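Warkidora Community Forum > Home and Garden > Timber benchtops and tables – oil or hardwax?

inga_flats
Sat 25 July
We've got a pale timber table that needs a new finish. It's had nothing but furniture oil for years and every mug leaves a ring. I've sanded one end back with 120 and it came up well. Has anyone used the Marico hardwax? The hardware place in Drokside has it for $215 for the big tin, which seems a lot for one table.

corrugated
Used it on a kitchen bench in February. Two thin coats, buffed off after 15 minutes. It's been fine, but you don't need the big tin. They do a small one for $40 that should cover a table twice over.

Mulga Bill's Bike
I'd stay with oil. When hardwax gets a scratch you end up redoing the whole board to hide the patch. With oil you rub a bit more in and it's gone by the weekend.

inga_flats
Didn't know there was a small tin, thanks. What did you sand to before the first coat?

corrugated
180. The tin says no finer than that or it won't soak in.

Mulga Bill's Bike
I go to 600 with oil and it feels like glass.

tanksfull
600 is too fine for hardwax. It sits on top and goes tacky. I did a desk that way and had to scrape it all back. For oil it's fine but I think it's wasted effort, you can't feel much difference past 320.

Our big table at work is pale, fine-grained timber, and we wanted to keep it light. Ordinary oil turned the test piece yellow, so we went with the Marico in the white tint.
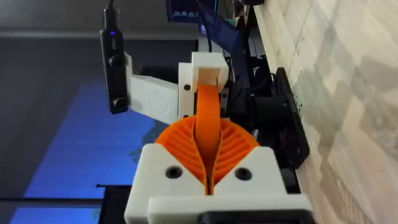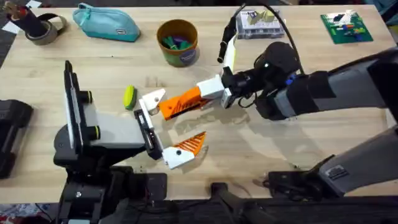 One coat of the white tint and one of the clear over it. If you put two coats of the white on, it goes chalky in the grain. Do a test patch underneath first and leave it a couple of days before you decide on the colour.

inga_flats
That's close to what I'm after. Ours went yellow as well and I'd blamed the sun. Did you raise the grain with water first?

tanksfull
Yes, damp rag, left overnight, then a light go with 180 by hand. Don't use the machine for that bit or you'll be starting again.

Mulga Bill's Bike
Still reckon you'll be sorry the first time someone drags a pot across it. My oil bench is 11 years old.

corrugated
And how often do you oil it?

Mulga Bill's Bike
Every three months or so.

corrugated
That's my point. I haven't touched mine.

Mulga Bill's Bike
You only did yours in February. Come back in a few years.

inga_flats
I'll get the small tin and do the underside this week. Whoever had the spare buffing pads in the other thread, are they still going? I can pick up from Drokside any day but Tuesday.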